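Old Computers, Opened Up: a small gallery from the Drova bench

Welcome, and thank you for stopping by! I have been meaning to put this page together since last May, and every time I sat down to do it another old desktop landed on my doorstep and I went off to find a screwdriver instead. If you have ever wondered what sits inside the big black tower under your uncle's desk, pull up a chair. I find these insides beautiful, I always have, and I would rather spend an evening poking through a dusty case than watch television — my family gave up arguing about it years ago.

A word on where the machines come from. Drova is our little repair corner at the back of the Wonia reading room. People bring in towers they no longer want, we save the parts that are worth saving, and whatever can be put back together goes to families in the neighborhood who need something for homework and email. Maksym Hrytsenko looks after the shelves and the parts book, and his handwriting is so much better than mine that I am no longer allowed to write the labels. The book is up to entry 2463 now, which includes every screw bag and every odd bracket, so please don't think we have a warehouse.

I like a tower best lying on its side with the cover off. Standing up, everything hangs away from you and you end up working with your neck bent and a flashlight in your teeth. Lay it down and the whole thing opens like a drawer, with the motherboard flat in front of you and room to get at the memory.

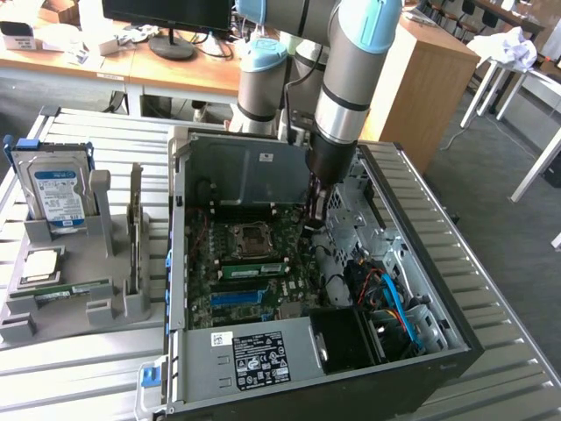
Green boards still make me happy, I must say. The newer ones all seem to want to be black, and black is very handsome, but on a green board with a blue expansion slot you can find your way by color. Memory is the first thing I show anyone who wants to learn, as it lifts out and goes back in without tools. There is a latch at the end of the slot, a notch in the module that has to line up, and then a firm push that always feels like a little too much the first time you do it.

The processor socket is the part I ask people to leave alone until they have done a few machines. With no chip in it you see just a metal frame and a lever, and it looks sturdy enough, but what is underneath is very fine and does not forgive a dropped screw. I bent pins on two boards in my first winter and I can still tell you which ones.

Then there are the cables. A bright blue SATA cable beside orange, red and black power wires is about as cheerful as the inside of a computer gets, and I have a soft spot for it. Before unplugging anything I take a picture with my phone, then I do it again from the other side, and I still manage to have one plug left over at the end now and then.

Drive cages deserve more love than they get. All that punched silver metal is there to hold a drive or two steady and let some air past, and a good one is a pleasure to handle once you have learned where the sharp edges are. Wear gloves if your hands are soft. Mine are not, after all this time, but I wear them anyway.

Power supplies we leave closed, always. We read the label, test the unit from the outside, and if it fails it goes in the recycling bin with its lid still on. Please do the same at home, even if you are handy and even if a video made it look easy.

If you have a tower to pass along, you can leave it at the Wonia front desk with a note of what was wrong with it. Take out your own drive first if there is anything private on it, or ask Maksym to do it while you wait. We have 7 cases stacked up at the moment, so it may be a while before yours gets its turn, but it will be looked after.

Page last updated March 8, 2020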